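Teleop demos for PC teardown: how many are enough?

lpereyra
07/02/2023
We just passed 266 demos on the old Dell tower and I'm so happy with how this is going! Every episode is one person driving the arm through one step, drive and carrier first, and we keep the fumbled tries too. 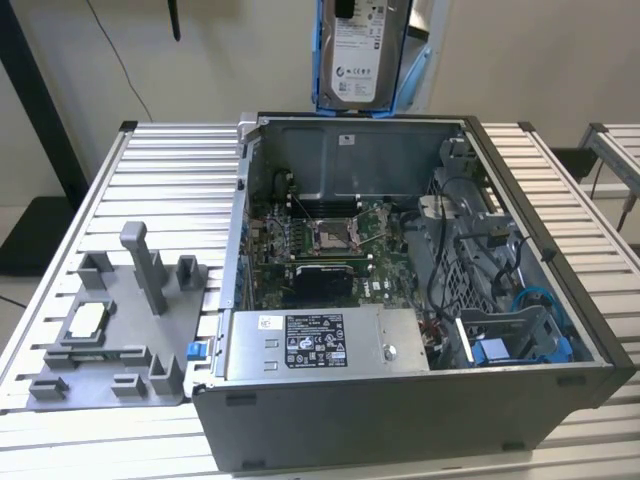 My plan is to stop at 863 and train on the lot. Too many? Too few?

stilteo
Too many of the same thing, I'd say. I got further with 166 once I started moving the case between takes.

Ocampo_K
Disagree! Cables need numbers. My first 99 taught it nothing about them.

stilteo
Fair on cables. But drop the fumbles.

lpereyra
No way, the recoveries are the best part :) I'll shift the tower every few takes though, great tip. Starting tonight!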